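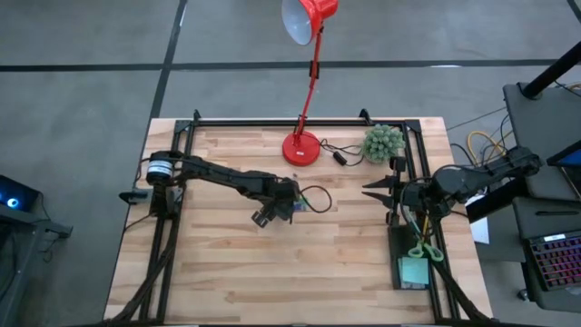 Two-arm bench, both arms on the extrusion frame, tray on the right.

Subject: Re: [shared-shop] right arm sags near end of reach
From: Afroza Debnath

Thanks for the replies. I went through the list of suggestions and tried three of them before I closed up. Quoting the part I'm answering so the thread makes sense:

> Before you touch the gains, check that the base isn't
> moving. If the frame is only held by T-nuts on two sides it
> will rock when both arms are stretched out. Put an indicator
> on the rail. Also, what payload are you running and what is
> your loop rate? And are you still on the Zenside supply, or
> did you get the second one?

Loop rate is 50 Hz from the laptop. I had it higher but the right arm dropped packets. Still on one Zenside supply for both arms. The second one is on order.

The base was part of it. Two of the bolts on the right rail had backed out and I could rock the arm by hand. I retightened all of them, added thread locker and ran the Grimodex calibration again. The shoulder offset on the right arm went from 223 counts to 129, so most of what I was calling sag was the mount. The left arm did not change enough to matter.

The handover test is what I care about, and the remaining error shows up there. I run the arms toward the middle with the fingers pointing at each other and then check the height at the point where they meet. The wrist cables hang from both grippers, and I want to rule them out before I change anything in software.

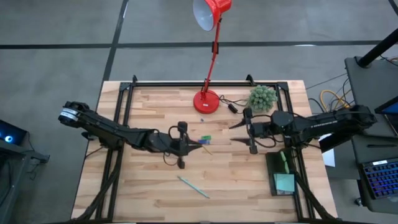 Finger alignment at the meeting point is still my main problem. With the arms at full reach the right gripper settles low by a small amount that changes from run to run. I have been using small things for this, like the green block between the two grippers, and leaving the sticky notes in the tray for the pick test. The block is more forgiving than a pencil, so once it passes reliably I will go to the pencil.

Next steps on my side: second supply, strain relief on the wrist cables, then around 700 cycles overnight with logging on. If anyone has a Hosorov cable clip file that fits 20 mm extrusion, please send it to me off list.

Afroza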